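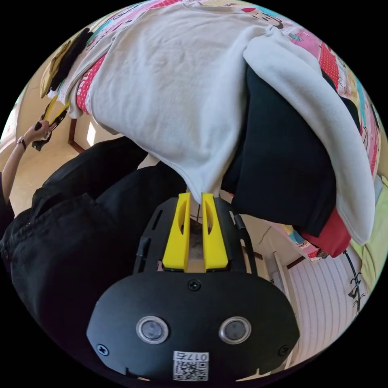

의류 정리 작업 시연 참관 보고서
과목: 로봇 조작 실습, 2조
작성: 다라니 깨우사이, 브로디 엘러리

1. 목적

본 조의 학기 과제는 비정형 물체, 특히 의류를 대상으로 한 양팔 조작 작업의 정의와 평가 항목 작성이다. 중간 발표에서 작업 정의가 실제 가정 환경과 거리가 있다는 지적을 받았고, 이를 보완하기 위해 2월에 Gidura의 공개 시연에 참석하였다. 확인하고자 한 사항은 작업 단위의 구분 방식, 손 그리퍼 조작자의 자세 제약, 기록 실패의 판정 기준이다.

2. 시연 구성

시연은 일반 침실에서 진행되었다. 진행은 레일린 카트라이트, 조작 설명은 고보리 치하루가 맡았다. 조작자는 양손에 그리퍼를 한 대씩, 모두 2대를 들고 침대 위의 옷을 다룬다. 로봇 본체는 사용하지 않으며, 사람이 직접 움직인 궤적과 그리퍼 시점의 영상이 학습 자료가 된다. 작업 목록은 7개 항목으로 배포되었고, 본 조는 그중 의류 더미 분리, 긴소매 상의 접기, 접은 옷 옮기기를 중심으로 메모하였다.

의류 더미 분리는 겹쳐 있는 옷에서 가장 위의 한 벌을 들어내는 작업이다. 배포 자료에는 밑단이나 소매 끝처럼 두께가 구분되는 부위를 먼저 잡도록 적혀 있었다. 중앙부를 집으면 아래쪽 옷이 함께 딸려 올라오는 경우가 많다는 것이 고보리의 설명이다. 본 조가 실습실에서 수건으로 시험했을 때도 같은 문제가 있었으나, 당시에는 이를 파지력 부족으로 잘못 분류하였다. 해당 기록은 재분류 대상이다.

3. 접기 작업

긴소매 상의는 소매를 몸판 위로 넘기고 나서 몸판을 접는다. 양손이 동시에 움직여야 하는 구간과 한 손이 고정 역할만 하는 구간이 번갈아 나타나며, 작업 단위를 나눌 때 이 전환 시점을 경계로 삼는다. 본 조의 기존 정의는 시간 간격으로 구간을 잘랐기 때문에 고정 동작이 두 구간에 걸치는 문제가 있었다.

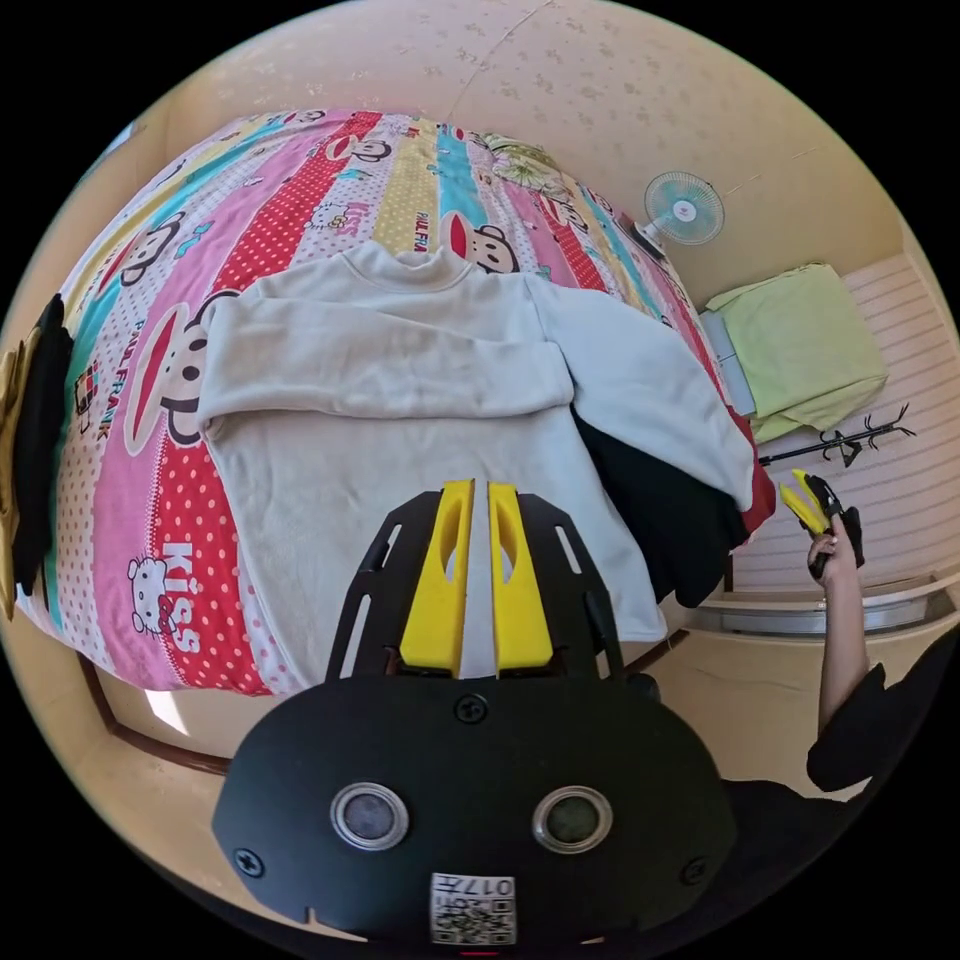

한 손이 옷을 누르고만 있는 구간도 별도의 동작으로 기록해야 하는가?

별도로 기록한다. 고정하는 손의 위치가 달라지면 반대쪽 손이 당길 수 있는 거리와 방향이 함께 달라지므로, 정지 구간을 삭제하면 두 손의 관계를 복원할 수 없다. Gidura에서는 이 구간에 '유지' 표지를 붙이고 길이와 관계없이 남긴다.

질의 시간에 다른 조에서 접기 순서의 통일 여부를 물었다. 카트라이트에 따르면 소매의 좌우 순서는 조작자에게 맡기되, 한 기록 안에서 순서를 되돌리는 것은 허용하지 않는다. 되돌린 기록은 실패가 아니라 '수정'으로 따로 분류된다. 본 조의 표에는 성공과 실패 두 값만 있어 수정 항목을 추가하기로 하였다.

4. 조작 자세와 시야

그리퍼 시점의 영상은 광각이므로 왜곡이 크고 주변부 직선이 휘어 보인다. 왜곡 보정은 수집 단계에서 하지 않고 학습 전처리에서 처리한다. 보정 도구로는 Zitum이 소개되었으나 시연 시간이 부족하여 설정 화면까지만 확인하였다. 매개변수 파일의 형식은 추후 문의가 필요하다.

조작자의 자세에 관해서는 손목 각도가 주요 제약으로 언급되었다. 침대 높이가 낮으면 조작자가 허리를 숙이게 되고, 이때 그리퍼가 아래를 향하면서 손가락 끝이 매트리스에 먼저 닿는다.

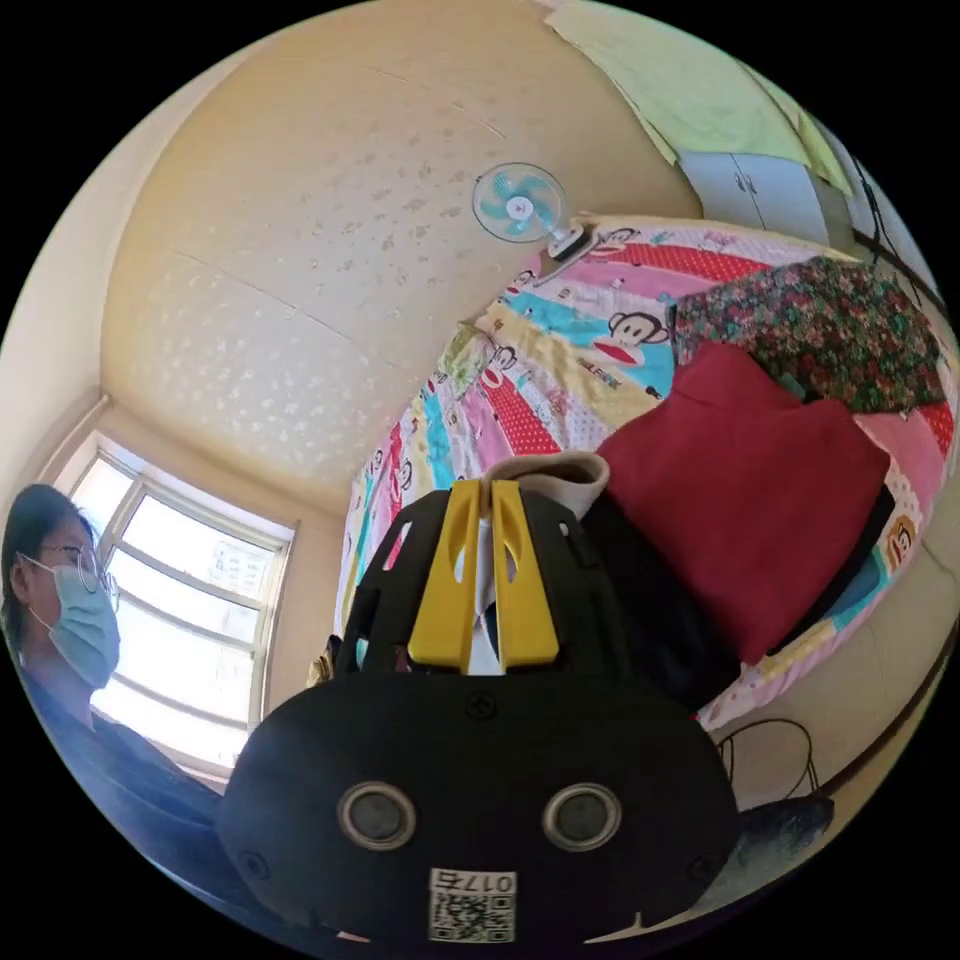
이 접촉은 파지 실패로 이어지기 쉬우므로, 접근 각도를 낮추어 천의 가장자리를 옆에서 물도록 지도한다고 한다. 본 조의 작업대는 침대보다 단단하여 같은 문제가 드러나지 않았다. 표면의 강성이 다르면 동일한 접근 각도에서도 결과가 달라질 수 있으므로, 평가 환경에 부드러운 지지면을 추가하는 안을 글레니스 코스티건 조교와 협의 중이다. 지지면 후보는 매트 한 종과 이불 한 종이며, 이불은 표면 주름의 초기 상태를 맞추기 어렵다는 점이 남아 있다.

배경 무늬의 영향도 논의되었다. 무늬가 복잡한 침구 위에서는 옷의 윤곽을 영상만으로 구분하기 어려울 수 있다. 고보리는 무늬를 제거하지 않고 그대로 두는 쪽을 택했다고 답하였다. 가정의 침구를 통제할 수 없다는 이유에서다. 본 조가 사용해 온 단색 배경 자료와는 조건이 다르므로 두 자료를 섞어 쓸 경우 배경 조건을 별도 열에 표기해야 한다.

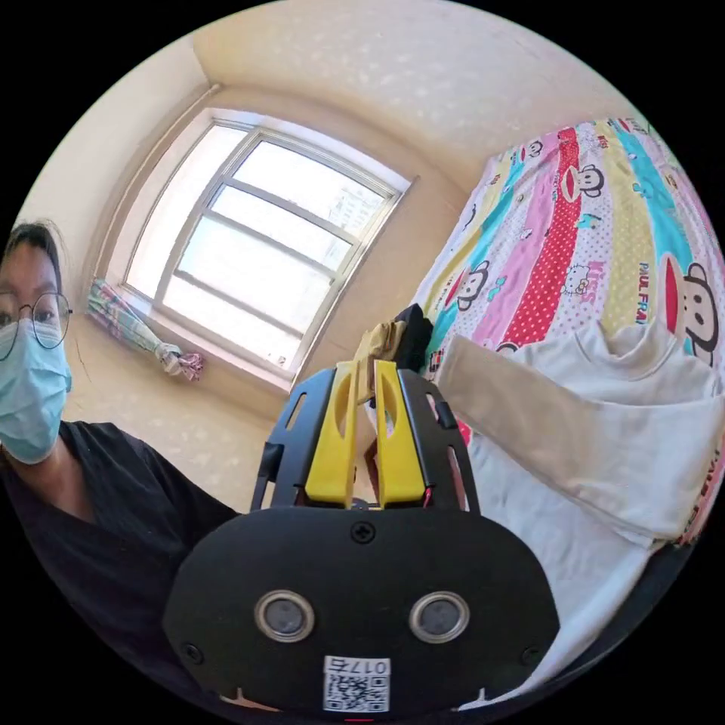
평가 항목 중 수정 폭이 가장 큰 것은 '대상 외 의류의 변위'이다. 기존 표는 잡고 있는 옷의 최종 상태만 채점하고 주변 옷의 이동은 무시하였다. 그러나 흰색 긴소매 옷이 침대에 놓여 있고 뻗은 소매의 끝이 그리퍼 앞의 검은 천 바로 뒤에 오는 배치에서는, 천을 당기는 방향에 따라 소매가 함께 끌릴 가능성이 있다. 따라서 작업 시작 시점에 대상과 인접한 옷의 부위를 먼저 기록하고, 종료 시점에 같은 부위의 위치를 비교하는 방식으로 변경한다. 변위의 허용 한계는 아직 정하지 않았다.

5. 과제 반영 사항

작업 구간의 경계를 시간 간격에서 양손 역할의 전환 시점으로 변경한다.
판정 값에 '수정'을 추가하고, 정지 구간에 '유지' 표지를 둔다.
배경 조건과 지지면 조건을 기록표에 추가한다.
대상 외 의류의 변위를 평가 항목에 포함한다.

변경된 기준으로 기존 기록 100건을 다시 판정한다. 판정은 엘러리가 먼저 수행하고 깨우사이가 독립적으로 재검토하며, 결과가 다른 기록은 영상을 함께 보고 정한다. 파일 이름 규칙은 실습실 저장소 Graltlow의 기존 형식을 유지한다.

6. 미해결 사항

얇은 옷이 두 장 겹쳐 잡혔을 때의 판정 시점을 확인하지 못하였다. 들어 올린 직후에 실패로 볼 것인지, 조작자가 한 장을 떨어뜨려 회복할 때까지 기다릴 것인지에 따라 '수정' 항목의 건수가 달라진다. 카트라이트에게 서면으로 질의하였으며, 회신 전까지 해당 기록은 보류로 표시한다.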